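Tornevia Hand Tool: Set-up and Recording Guide
Section 6: Recording examples at a table

Revision of 10 Aug 2024. Replaces the 2022 sheet.

6.1 What this section covers

Use this section when you are collecting grasping and placing examples with the hand-held gripper at a fixed table. It assumes the tool is charged, paired with the recording computer and calibrated as described in Section 5. Recording in kitchens, corridors and other rooms is dealt with in Section 7.

An example is one complete attempt at one task, from the moment you press the record button to the moment you press it again. A batch is a set of examples made by one person, at one table, with one task card. Do not mix task cards within a batch. The training software reads the card number once, at the start, and applies it to everything that follows.

6.2 Before you start

1. Clear the table of anything that is not on the task card. Cups, phones and pens left at the side will be picked up by the camera sooner or later.

2. Switch on the room lights and leave them as they are for the whole batch. If the sun is moving across the table, draw the blind.

3. Wipe the camera lens with the dry cloth supplied. Do not use spray.

4. Open and close the trigger a few times. Both fingers should move together and meet in the middle. If one lags behind the other, stop and go to Section 9.2.

5. Look at the grip material on both jaw pads. Some wear along the edges is normal. Replace the material if the bare pad can touch the object, or if a loose piece moves when you blow on it.

6. On the computer, choose New batch, type the table name and the task card number, and wait for the green bar.

Note: The table name must match the name on the label under the table edge. Spelling counts. "Prasau 2" and "Prasau2" are stored as different tables, and someone has to merge them by hand afterwards.

CAUTION: Keep fingers clear of the linkage while another person holds the trigger. The joints close with enough force to pinch skin.

6.3 Choosing and placing the object

Stand the object where the task card shows it, then move it a little between examples. The learning system needs to see the same task from many starting points. If every example begins with the object on the same spot, the system tends to learn the spot and will reach for it even when the object has been moved.

Vary the following from one example to the next:

Position on the table, within the area marked on the card.
The direction from which you approach.
The height at which you take hold, unless the card gives a height.

Leave the following alone:

The lighting.
The height of the table.
The object itself. Do not swap it for a similar one halfway through a batch. End the batch and start another.

Light-coloured objects on a light table are allowed. The camera exposure adjusts to them within a short time of being switched on, so hold the tool over the table until the picture on the computer stops changing before you record.

6.4 Taking hold of an upright object

These steps apply to bottles, tubes and other round objects that stand on end.

1. Hold the tool with the jaws fully open and the object outside them. Press the record button. Wait for the short tone.

2. Move in at an even speed. Do not rush the last part of the movement, and do not stop dead just before contact. Long pauses are kept in the example and the system will copy them.

3. Bring the object between the pads so that it sits midway. Both pads should reach it at the same moment. If one touches first, the object will slide or tip before the grip is made.

4. Squeeze until the pads are firm against the sides, then stop squeezing. With a capped object, take hold of the body below the joint unless the card says otherwise. A grip across the joint may turn the cap or pull it away.

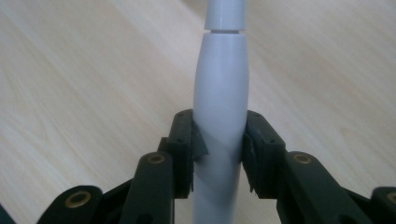
Lopes asked at the Pollorcombe trial whether a grip that was slightly off centre should be thrown away, and said that at their own tables they had been deleting anything that looked untidy and were left with very little. The answer is to keep it, provided the object was held securely and the task was finished. Untidy examples that end well are useful. They show the system how to carry on when the approach has not been perfect.

5. Keep the trigger at the same pressure while you lift. If you feel the object slipping, tighten your hold and continue. Do not steady it with your other hand.

6. Carry the object to the target on the card, lower it until it meets the table, and open the jaws fully.

7. Move the tool away until the object is clear of both pads. Press the record button again. Wait for the long tone.

Note: Bulging or tapered objects can creep upwards or downwards as the pads close. Choose a place where the sides are closest to straight. If the object has no straight part, close more slowly and let the pads settle before lifting.

CAUTION: Do not record with open containers of liquid. The tool is not sealed, and the motor housing has vents on the underside.

6.5 Marking an example as good or failed

After the long tone the computer shows three choices: Keep, Failed and Discard. Choose one before you record again.

Keep: the task on the card was finished, however slowly.

Failed: you tried the task properly and it did not work. The object fell, tipped over or ended up outside the target. Failed examples are stored separately and are used for checking, so mark them with care.

Discard: the recording itself is no good. Use this if you pressed the button by mistake, if someone walked into view, if the lens was covered, or if you touched the object with your hand while recording.

If you chose the wrong mark, press Back once. You can only go back one example. For anything older, write the example number on the batch sheet and it can be changed at upload.

6.6 Setting back between examples

1. Check that recording is off. The light on the handle should be steady, not flashing.

2. Put the object back by hand. Turn it to a new angle if it has a front and a back.

3. Open the jaws fully.

4. Begin again at 6.4, step 1.

Take a break when your wrist tires. Tired operators drop the tool towards the end of each movement, and the shift in camera angle shows up clearly in the data. There is no need to end the batch for a break unless the tool will be off for longer than the time-out set on the computer.

6.7 Ending the batch

1. Choose End batch and wait for the file check to finish. Do not unplug the tool while the bar is moving.

2. Read the batch number from the screen and copy it to the batch sheet, with the task card number and your operator code. Write the number in full, for example 1648.

3. Note anything that changed during the batch: a lamp that went out, grip material that came loose, a knock to the camera.

4. Close the jaws, fit the lens cover and put the tool back on its stand.

Upload can be done straight away or left overnight. Batches stay on the computer until the upload is confirmed, and cannot be deleted before then.

6.8 Common problems

No tone when the button is pressed
The previous example has not been marked. Choose Keep, Failed or Discard.

The picture freezes but the tool still works
Reseat the cable at the handle end. Discard the current example. Anything before it is safe.

The object turns in the grip
The grip material may be dusty or worn. Wipe both pads with a slightly damp cloth and let them dry. If the object still turns, replace the material on both sides together, never on one side only.

The jaw opening shown on screen does not reach zero
Something is caught between the pads, or the zero point has moved. Clear the pads, close the jaws and choose Set zero. Examples recorded with a wrong zero cannot be corrected later.

One finger feels loose
Check the screws on the jaw pad first, then the joints of the linkage. Tighten the pad screws by hand with the small key. Do not oil the joints. Oil reaches the grip material and ruins it.

The file check fails
Run it a second time. If it fails again, leave the batch on the computer, write "check failed" on the batch sheet and start a new batch. From the December release onwards the software will offer a repair option at this point.

Continue to Section 7 for recording away from a fixed table.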